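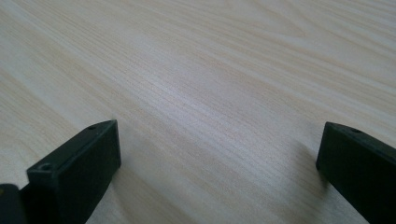
*Fingers open over the bench, before the start of section 3.*

**Hand-held gripper 9 – periodic inspection, January**

Site: Rudwood workshop, Ermont bench
Inspected by: Casimiro Carrasco
Last inspection: previous January sheet plus the short check in June
Status: released for use with two open items (see end)

Marking used on this sheet: OK, ADJ (adjusted during inspection), OPEN (needs follow-up), N/A.

## 1. Before touching anything

- [x] Battery pack out, cable unplugged at the tool end – OK
- [x] Tag on the handle reads "do not use" – OK
- [x] Bench wiped and clear of tools – OK
- [x] Last sheet read through – OK

Comment: The last sheet had one open item, a slow return on the trigger. It was signed off in July with no note on what was done. Please write down the repair, even if it is one line. I checked the trigger again in section 4.

## 2. Housing and handle

- [x] Housing screws present and seated – OK
- [x] No cracks at the handle root – OK
- [x] Grip sleeve tight, does not rotate – ADJ
- [x] Cable strain relief – OK
- [x] Serial label readable – OPEN

Comment: Sleeve had crept down the handle by a few millimeters. Pushed it back and retightened the clamp. If it creeps again before the next inspection, replace the sleeve and keep the clamp.

The serial label is worn to the point where I had to tilt it under the lamp to read the last two characters. Nyarko has the label printer. New label requested.

## 3. Fingers

Done with the fingers fully open, then half closed, then closed on the gauge block.

- [x] Both fingers from the same set – OK
- [x] Faces clean, no glue or tape residue – OK
- [x] Tips free of chips and burrs – OK
- [x] Inner faces parallel when closed – ADJ
- [x] Screw holes clean and round – OK
- [x] Finger screws torqued and marked – OK
- [x] No rocking when pushed sideways by hand – OK
- [x] Stroke reaches both end stops – OK

Comment: On first closing, the tips met before the base did. A strip of paper slid in at the base and stopped halfway up. I loosened the right finger, cleaned the seat with a dry brush, and put it back. There was grit in the seat. After that the paper was held along the full length of the faces.

The finger screws were all still tight when I started, so the grit was probably there from the last finger change. Brush both seats every time a finger comes off. This is already in the setup sheet, step 17.

Do not use the open screw holes near the tips for cable ties. I took one off this tool last year and it had been rubbing on the parts. The holes are for the soft pads and nothing else.

Paint marks across the screw heads were renewed in white. The old yellow marks were half gone, and if you see a mix of the two colors on one tool, someone has changed a screw without filling in a sheet.

## 4. Trigger and linkage

- [x] Trigger moves freely through full travel – OK
- [x] Trigger returns on its own from any position – OK
- [x] Both fingers start moving together – OK
- [x] Link pins and clips present – OK
- [x] Play at the link pins within limit – OPEN
- [x] Linkage lightly greased, no excess – ADJ

Comment: Return was tested 50 times, tool held level, then upside down. No sticking. I am treating the old trigger item as closed.

Play on the left link pin is inside the limit but more than it was in June. It can stay in service. The pin and bushing should be swapped together, and Belteo supplies them only as a pair, so please don't order the pin alone.

Someone has been generous with the grease. I wiped most of it off. A thin film on the pins is enough, and none should reach the fingers. Grease on a finger face means the tool comes off the bench until it has been cleaned with alcohol and tested again.

## 5. Force check

- [x] Spring scale zeroed – OK
- [x] Closing force at half stroke, limit 40 N – OK
- [x] Closing force at end of stroke, same limit – OK
- [x] No sudden step in force while closing – OK

Comment: All readings under the limit. The scale has to be zeroed in the position it will be used in. Zeroing it upright and then laying it flat gives a wrong reading, and I suspect one or two of the older sheets were done that way.

## 6. Function check on the bench

Power back on only after sections 1 to 5 are filled in.

- [x] Position reading is zero when closed – ADJ
- [x] Reading rises smoothly as the fingers open – OK
- [x] Test block picked up and set down, both hands tried – OK
- [x] Tips clear the bench surface at normal working height – OK
- [x] No unusual noise – OK

Comment: Position was slightly off zero after the finger was reseated, as expected. Ran the zero routine once and it held through the rest of the checks. Anyone who removes a finger has to run the zero routine before the tool goes back – the reading will look fine on the screen and still be wrong.

Keep the tips off the tabletop when setting the tool down. Use the cradle. Resting it on its fingers loads the left link, and that is the pin now showing wear.

## 7. Spare parts box

- [x] One full finger set, bagged – OK
- [x] Finger screws – OK
- [x] Soft pads – OK
- [x] Hex keys, both sizes – ADJ

Comment: The small hex key was missing and has been replaced from the drawer. It needs to live in the box. The ball-end key from the drawer is not a substitute, as it rounds out the finger screws.

## Open items

| Item | Action | Who | Due |
|---|---|---|---|
| Serial label worn | Print and fit new label | Nyarko | End of January |
| Play at left link pin | Order pin and bushing pair, fit both | Carrasco | Before the June check |

Tag removed and tool returned to its cradle at 3:40 p.m.

Signed: C. Carrasco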